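Progress report to the Follberg Fund
Project: Gradura, German vocabulary for adult learners
Prepared by: Vasco Mota, project lead
Date: 09/09/2019

Work since the last report

The grant pays for a set of 200 short German word entries, each with a recording, two example sentences and a note on use. At the time of writing 80 entries are finished and on the site. The rest are at different stages, mostly waiting for recordings.

We started with verbs, as agreed. Separable verbs took longer than planned. The first version of the entry for "aufheben" tried to cover picking up, keeping and cancelling on one page, and our test readers lost track of it halfway through. It has been split into three parts with a short introduction, and we have done the same with "abnehmen" and "anziehen". The entries are longer than the ones you saw in the sample pack, but the readers asked fewer questions about them.

Nouns are in better shape. Every noun entry gives the article and the plural in the first line. We dropped the colour coding for gender because it didn't print well and some readers couldn't tell the shades apart. The article is now set in bold and nothing else is marked.

Recordings

Wattimena, the studio we use, changed its booking system in the spring and we lost two sessions. These have been made up. The sound is good and the speakers are easy to follow. One reader from the south asked why "König" ends in a soft "ch" sound on the recording. We kept it as it is and added a line saying that a hard "k" sound is common in parts of the German-speaking area.

Test group

The evening group has six regular members. Two others left when their shifts changed. The group reads five entries before each meeting and marks anything that is unclear. Their most common complaint is that the example sentences are too neat, with people always going to the station or buying bread. We have begun to replace these with sentences closer to what the members say at work and at home. We would like to do this for the older entries too, if time allows.

Website

Biteteck moved the site to a new host without trouble. Search still doesn't find a word typed without its umlaut, so "schon" will not bring up "schön". Biteteck has this on its list for November. Until then there is a line under the search box explaining how to type ä, ö and ü as ae, oe and ue.

Spending

Spending is within the budget. Studio costs are a little over and editing costs are a little under. We are not asking to move money between the two.

Next period
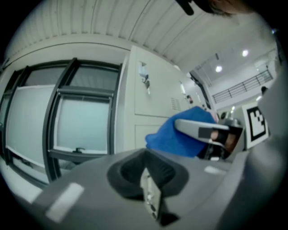 Adjective endings are the next block of entries, and the part of the course our readers find hardest. The drafts begin with the endings after "ein" and go on to those after "der". Each entry will have a short picture exercise in which the learner names one thing and then puts it into a sentence. With the glove, for instance, they would start from "ein blauer Handschuh" and go on to "die Hand in dem blauen Handschuh", which brings in the dative. The same exercise can be used again for "greifen" when we come back to verbs. The first drafts go to the evening group as soon as the word list is settled, and I will send you a copy at the same time.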